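搬来两年以后的一些事

写于8月16日

房子在Lirgate,三楼,朝北。当初看房的时候中介说朝北的屋子夏天凉快,这一点没有骗人。冬天的事他没有提。第一年十一月我就买了油汀,放在书桌底下,一直放到第二年四月才收起来。

一直想把这两年租房的经验记一记,拖到今天。不是攻略,想到哪里写到哪里。

先说地板。屋里是旧木地板,房东说铺了很多年。刚搬进来时有几处踩上去响,最响的一处在卧室门口,夜里起来喝水,整层楼大概都听得见。我在网上查了不少办法,有人说往缝里撒滑石粉,有人说打钉子。钉子我不敢打,押金还在房东手里。滑石粉试过,撒进去,用旧牙刷扫匀,再铺一块布在上面来回踩。好了大半个月,后来又响,就再撒一次。现在每个季度撒一次,当作换季的一部分。

拖地也改过几次做法。一开始用很湿的拖把,板缝吸水,边上翘起来一点。后来改用拧得很干的平板拖,一间屋子分两遍,先吸尘,再拖。清洁剂用过Olov的,味道淡,干得快,缺点是瓶口设计不好,每次都倒多。现在我先倒进一个小量杯里再兑水。

椅子腿一定要贴毡垫。我搬来第一周没贴,地板上多了两道划痕,到现在还在。毡垫买便宜的就行,反正几个月就会磨掉,掉了再贴。贴之前把椅子腿擦干净,晾一会儿,不然粘不牢。
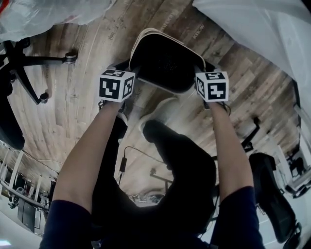
Muthu Chowdary看了上一篇之后留言说,毡垫不如套脚,套脚不会掉,就是要量好尺寸,圆腿和方腿买错了套不进去。我后来买了一套试,确实不掉,但是椅子高了一点点,坐着吃饭能感觉出来。餐椅我又换回了毡垫,书桌那把留着套脚。

再说水电。这栋楼的水表是Watix的,装在走廊的柜子里,每户一个,柜门没有锁。我养成了月底抄表的习惯,写在冰箱旁边的本子上。去年有一个月账单比平时多出56块,我拿本子去对,发现物业把我和隔壁的读数抄反了。物业的人翻了一下记录,下个月给我退了。要是没有本子,这件事说不清楚。所以不管楼里有没有人抄表,自己都抄一份,拍照也行,照片里要看得见表号。

马桶水箱漏过一次。漏得很慢,听不见声音。往水箱里滴几滴食用色素,过半小时去看,如果下面的水变了颜色,就是止水皮塞老化了。换一个很便宜,自己拧下来带着去五金店比着买,不要凭印象买。我第一次就是凭印象,买大了一号。

热水器是房东的,牌子叫Hegde,面板上的字磨掉了一半。温度调到第几格全靠数,从左边数第四格洗澡正好。我用马克笔在旁边点了一个小点。来住过的朋友都问那个点是什么,我就再解释一遍。

关于和房东打交道,我的做法是所有事情都发文字。打电话说过的,挂了以后再发一条,写清楚刚才说了什么,谁负责,什么时候弄。不用写得很客气,也不用写得很硬,像记账一样写就可以。两年里修过窗户、换过门锁、通过一次下水道,都是这么办下来的。窗户拖得最久,窗框变形,关不严,我发了三次,附上夜里的室温。第三次之后来人修了。

续租的时候房东想涨租金,一开口是每月加1000。我把附近同样大小的房子列了一张表,面积、楼层、朝向、挂出来的价格,一共列了一页纸,发给他看。他隔了几天回复,说那就先不动,明年再谈。我不知道是表起了作用,还是他嫌重新找人麻烦。总之今年的租金和去年一样。

家具方面,我现在的原则是能搬上三楼的才买。楼里没有电梯,楼梯转角很窄。前一位租客留下一个衣柜,据说是从窗户吊进来的,我走的时候它应该还会在。我自己添的东西不多,一张书桌,一个书架,都是能拆开的。拆装用的螺丝和扳手装在密封袋里,用胶带贴在家具背面,这样下次搬家不用满屋子找。
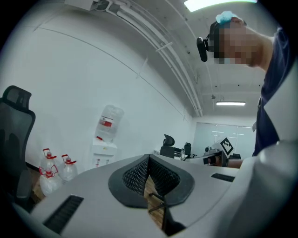
要不要提前打包,Aishwarya Salian觉得没有必要,她的意见是租约到期前两周再动手,太早装箱,天天都要拆箱找东西。我同意一半。当季要用的当然不能装,可是换季的被子、看完的书、一年只用一次的锅,什么时候装都一样。我有两箱书从搬来那天起就没有打开过,箱子外面写着“书房”,而这套房子没有书房。

箱子上写字,最好写里面是什么,不要写放在哪个房间。下一处房子有几间屋,现在谁也不知道。字写在侧面,不要写在顶上,箱子一摞起来顶上就看不见了。

收纳盒我扔过一批。刚搬来时买了很多,大小不一,叠不起来,盒子本身比里面的东西还占地方。后来只留同一个尺寸的,放在床底下,正面贴纸条。纸条用铅笔写,里面换了东西就擦掉重写。

楼道里的邻居两年里认识了几户,见面点头,快递放错了会互相送一下。对门养猫,夏天开着门通风的时候,猫会走到我这边来坐一会儿,坐够了自己回去。我在门边放了一个旧垫子。

下一篇打算写厨房,主要是抽油烟机怎么拆洗。滤网我上周泡了一晚上,有一片还没有刷干净。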